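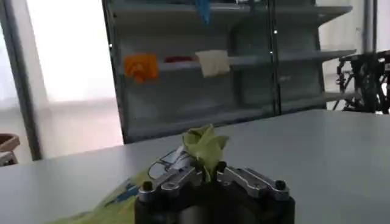
29/10/2022 — Tücher, zweite Serie

Ziel bleibt: 100 brauchbare Durchgänge pro Tuch, bevor Vulo neu trainiert wird. Zur Erinnerung, Lindsay wollte im Februar fertig sein. Sie hat nicht dazugesagt, in welchem.

Das blassgrüne lässt sich gut greifen, solange man es vorher ordentlich zerknüllt. Glatt hingelegt fasst der Greifer gern daneben und meldet Erfolg — ein gesundes Selbstbewusstsein hat er. Solche Durchgänge bitte als Fehlgriff labeln und nicht löschen, Kirsty.

Das gelbgrüne mit dem blauen Aufdruck vorerst flach auf dem Tisch lassen. Josefien meint, das Modell lernt sonst den Aufdruck statt der Falten. Vermutlich hat sie recht, ich schreibe es ungern auf.

Offen:
Fensterlicht. Vormittags überstrahlt, Belichtung fest einstellen oder Rollo. Antrag fürs Rollo läuft, also Belichtung.
Orange und Creme aus dem Regal kommen als Nächstes dran, Dunkelrot erst danach.
Dateinamen: »final_neu2« ist kein Schema. Elsie fragen.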